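分类:工作记录 / 餐具与厨房用品 / 筷类

筷类整理与归筒工作记录
单位:Talimex 器物整理室
地点:Saengthong 楼厨房
时间:二月,星期六,上午
记录与复核:Lamai Inthanon

一、本次工作缘由

厨房日常使用的筷子长期混放,木筷、深色筷与彩绘红筷同置一处,取用时常出现长短不一、花色不配的情况。上月例会已就此提出意见,要求本室在不增添家具、不更换筷筒的前提下,拟定一套可由各使用人员自行遵守的归放办法,并在 Wadance 登记表中补齐筷类条目。

本条记录只涉及台面整理、筷子辨认、配对及归筒。汤勺、锅铲等长柄器具另立一条,本次虽与筷子同筒,仅作原位登记,不作调整。刀具一律不在本次范围之内。

登记号沿用去年编定的区段,餐具类自 3,371 起,至 3,721 止。区段内尚有空号,筷类暂以“双”为登记单位,未能成双者以“支”登记,并在备注栏写明“待配”。此前有同事将单支筷按半双填写,统计时易生歧义,自本次起停用该写法。

二、台面准备

长桌靠近橱柜一侧放筷筒,靠近操作者一侧留作辨认和配对之用。筷筒位于远端,取放时手臂须越过台面中部,故中部只放正在处理的筷子,已登记完毕者应随即入筒,不得在桌上成堆。

台面须为浅色、无花纹,理由在去年的记录中已有说明:深色筷的细端在花布上不易辨认,登记时曾两次将细端磨损误判为布纹。本次沿用米色系素面,效果符合要求。桌面整理前先行掸净,过程中如落有细屑,待一批处理完再清,避免反复移动筷子。

筷子放到桌面后,细端一律朝向筷筒,粗端朝向操作者。此项规定看似琐细,但对后续步骤影响较大。装饰、色带及端头形状大多集中在粗端,操作者不必翻转即可辨认;入筒时由粗端持取,细端也不接触手部。至于入筒后细端朝上或朝下,见第五节。

三、辨认与初分

按外观将筷子分为浅色木筷、黑色筷、红色及带纹饰筷三类。分类以肉眼可见特征为准,不对材质作推定。凡表面有涂层而底材不明者,材质栏填“未定”,不得凭手感写作某种木料或竹料。前次登记中有若干条目写得过于肯定,已由本人逐条改为“未定”,原填写内容保留在修改栏备查。

浅色木筷的木纹清晰,辨认时看粗端。同为浅色木身,有的粗端为深色方头,有的通体一色,两者混成一双的情况在本厨房较为普遍。黑色筷看近粗端处的金属色环带,环带之外尚有一小段黑色端头。环带宽窄一致者方可视为同款,仅凭颜色相近不能配对。环带在不同光线下偏银或偏金,登记时统一写作“浅金色环带”,以免同款分列两处。

红筷的情况较为复杂。筒内既有上段带红、下段为浅木色者,也有筷身较粗、红底上带金黑两色纹样者。后者在筒中所占位置较大,倾斜时容易越出筒口,影响邻近筷子的取放。初分时应先将此类筷子识别出来,再处理其余部分。

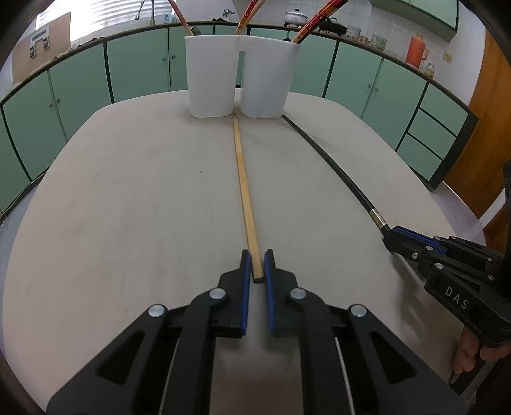
四、配对

配对在桌面中部进行。木筷与黑筷各取单支并列时,长度、粗细、端头的差别可直接对照,适合用于向新到人员说明何为“不可配”。二者在以往使用中曾被当作一双取走,用餐人员反映夹取时受力不均。此类意见应记入备注,不作为报损依据。

配对步骤如下。

第一步,取同类筷子两支,粗端对齐,平放于桌面。粗端以端面为准,不以环带或纹饰起点为准。

第二步,看细端是否平齐。略有参差而不影响使用者,仍可成双,备注栏写“细端稍异”。参差明显者退回待配。

第三步,轻推筷身,使其在桌面滚动。圆身筷如有弯曲,滚动时可见细端起落。粗端为方形者不适用此法,改为沿桌沿比看。

第四步,看表面。涂层剥落、木身开裂、细端起毛者,单独放置,由复核人决定是否报损。不得由操作人员自行丢弃。

第五步,登记完毕,双支并拢,自粗端持起,入筒。

以上步骤由一人完成亦可,两人分左右同时操作则更为顺畅。两人操作时,左侧人员处理木筷,右侧人员处理黑筷,各自负责到入筒为止,不交叉传递。交叉传递在上次试行中造成过一次重复登记,已在 Wadance 表内更正。

整套流程以一批为单位计时,每批限 30 分钟。到时无论是否完成,均须停下核对登记表与桌面情况,再继续下一批。设此限制并非为求速度。上次连续操作时间过长,后段备注明显简略,个别条目仅写“可”字,事后无从查考。

五、归筒

筷筒为白色塑料,两筒相邻,底部略收。此种形状有利于筷子下端聚拢,但筷子一多,上端便向外散开,尤以靠外侧者倾斜最甚。若将较粗的红筷插在外侧,上端倾出较远,自旁经过时有碰触之虞。经讨论,办法拟定如下。

较粗的红筷靠两筒相接一侧放置,借邻筒上沿限制其倾斜。浅色木筷与黑色筷分筒放置,木筷居左,黑筷居右。长柄器具暂留原处,待另条记录完成后迁出。

以上为拟定位置。日后若需张贴示意,应另行绘制。

关于细端朝向,讨论时间较长。主张细端朝下者认为,取用时手只触及粗端,且装饰端露在外面便于选配;主张细端朝上者则担心筒底积水影响细端。本室意见为细端朝下,同时要求入筒前须完全晾干,筒底每周清洗并倒扣沥干。若某一周未能清洗,当周值班人员应在登记表中写明,不必补签。

入筒时应先使细端抵近筒沿,再将筷身提起放入,不可自高处投入。投入时细端撞击筒底,声音不大,但木筷细端起毛多与此有关。黑色筷细端更细,同样应避免。

桌上铺有米色素面桌布时,筷子不易滑动,粗端一经持稳即可调整方向。木筷斜放、黑筷直放均不妨碍登记,只要细端仍朝向筷筒即可。曾有同事要求桌上筷子必须平行,经试行认为并无必要,该项要求自本次起取消。
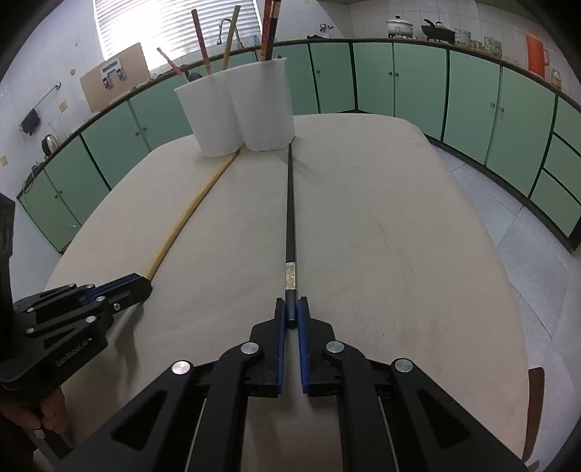 六、登记中出现的问题

(一)同款异名。黑色带环筷在旧表中有“黑金筷”“镶环筷”“黑筷(金)”等写法,检索时须逐一查找。现统一为“黑色筷,浅金色环带”。旧名列入别名栏,不删除。

(二)木筷颜色描述不一。旧表中“本色”“原木”“黄木”并存,而厨房光线随时段变化较大,同一支筷子上午记为浅木色,下午便可能记为黄褐色。现规定颜色栏只填“浅色”或“深色”,细微差别写入备注。

(三)彩绘纹样未作描述。带金黑纹样的红筷在旧表中仅写“花筷”,无法与其他带纹饰的红筷区分。本次补记为“红底,金黑纹样”。纹样具体内容尚未辨识清楚,暂不命名,请勿填写“龙凤”“祥云”一类字样。

(四)养护记录缺失。浅色木筷以往使用 Vuselwood 木器油养护,但旧表中未记上油时间,也未记上油前是否清洗。操作人员口述不一,均不予采信。自本次起重新计算养护周期,首次养护由 Lamai Inthanon 安排。黑色筷与彩绘红筷不上油。

(五)总数不符。筷类与其他小件餐具合计,旧表为 597 条,但其中包含已报损而未注销者。本次不调整总数,待长柄器具一条完成后一并核销。各组在此之前引用总数时,应注明“含未注销条目”。

七、使用人员意见摘录

午间向使用厨房的同事征询意见。有人认为按颜色分筒过于讲究,急用时仍会随手取两支。对此,本室的答复是,分筒之后随手取到同款的可能性已大为提高,不要求使用人员另行挑选,仅要求用毕放回原筒。

有人提出将成双的筷子用细绳或纸圈束起。此法在陈列时可行,日常使用则需反复拆束,且纸圈受潮后难以清理,暂不采用。

另有人建议在筒身贴标签。筒壁为弧面,下部又略收,标签易翘边,清洗时亦会脱落。可改在筷筒所在位置的墙面或柜门上贴说明,但须先征得厨房管理人员同意。此项未决。

八、对下一次操作的要求

操作前先将登记表打印一份备用,电子表在桌边不便查看。打印件上的修改须于当日录入,原件随本簿保存。

待配的单支筷集中放入浅盒,盒内按类分开,细端朝同一方向。不得因一时找不到同款即行报损。以往有数支在清洗槽旁及抽屉深处找回,恰与待配者成双。

对照用的木筷与黑筷可继续使用本次的两支,用后仍归各自筒内,不另行封存。新到人员第一次操作时,由熟悉流程者在旁说明,先练习粗端对齐与细端比看,再开始登记。

红色粗筷的归放位置须再试一周。如靠两筒相接处仍有越出,则考虑为其单设一筒,并在登记表中注明启用时间。单设后原有两筒的分类不变。

九、待办

长柄器具登记,另立条目,排在下次筷类操作之前。
旧表别名合并,由本人完成,合并前先备份。
报损候选复核,须两人在场,签名后方可注销。
柜门说明的文字稿,写明木筷居左、黑筷居右、细端朝下、晾干入筒,字数从简。
桌布送洗后归还原处,下次操作仍用素面浅色者。

本条经复核无改动,存入餐具类记录。旧表与本条写法不一致之处,在合并完成之前以本条为准。

复核:Lamai Inthanon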